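Skevthorpe Dog Club - Notes for May
Sunday, May 1, 2022

Quick one this month, I'm typing between classes.

Loose leash group is full again. 13 dogs, which is the limit for the small hall, so please don't just turn up with a cousin's beagle. Waiting list is on the clipboard by the door. Julián Bustamante is taking the group while I do the puppies.

Recall practice moves outdoors from next week. Bring a long line (no retractables, I mean it), treats your dog really wants, and a poop bag or four. If your dog won't look at you in the field, go back to the parking lot and try again there. Shorter distance, better treats. Don't keep calling the name over and over - they just learn to tune it out.

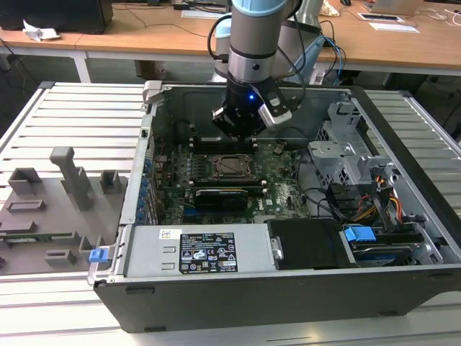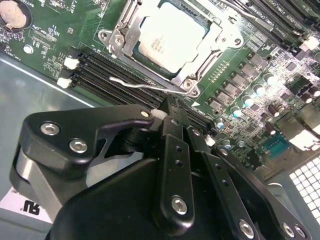 Photos: Aurelio Toledo

Hall fund stands at 3,839 dollars after the February bake sale. Rubber matting comes first, then the agility tunnel if theres anything left. The old tunnel has a split down one side so keep the little dogs out of it for now.

Reactive dogs hour - still Thursday evenings, still by the side gate. Wait in your car untill Julián waves you in. One dog through the gate at a time.

Found after the last puppy class: one red slip lead, one glove, half a bag of liver treats. Mustix the spaniel has already claimed the treats.

Dues are due. Cash or check, envelope with your name AND the dog's name on it please. We have three Bellas.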